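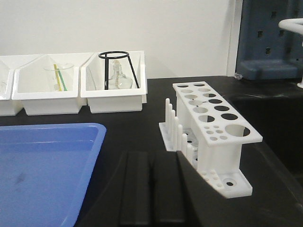
Capítulo 3
Medir volumes

Medir um volume é compará-lo com uma unidade. No laboratório usam-se o litro e o mililitro: 1 litro equivale a 1.000 mililitros.

Neste capítulo vai aprender a:
- converter unidades de volume;
- ler uma escala graduada;
- indicar a incerteza de uma leitura.

Uma proveta de 100 mL serve para a maior parte das atividades. Para volumes até 12 mL, prefira a pipeta.
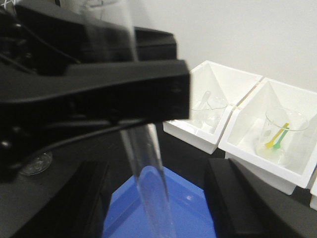
Fig. 3.1 Tubo de ensaio de vidro na vertical.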